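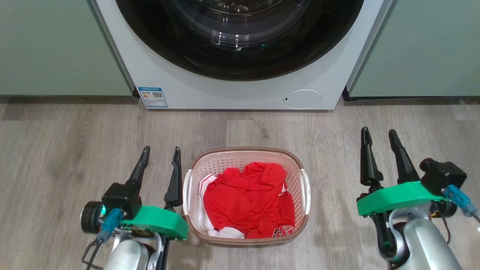

Two-arm setup with the basket in front of the washer.

Woren is looking for 12 people to help compare two sets of gripper fingers on a laundry task. You drive both arms through loading and unloading, then fill in a short form on grip, reach and fatigue. Sessions run 34 minutes. No robot experience needed – we train you on the first visit.
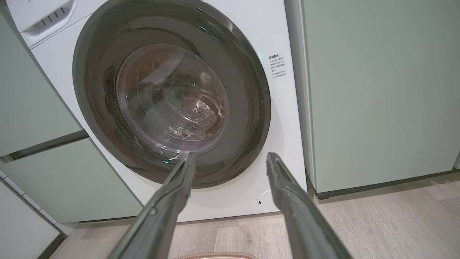 Cultbridge – Mar 1, 2026

You should be 18 or older and able to come in for six sessions. Pay is $100 per session, and parking is free. We record arm and gripper data and wrist camera video, but not your face or voice.

To apply, write to Eimear Conneely at Woren with the hours that suit you.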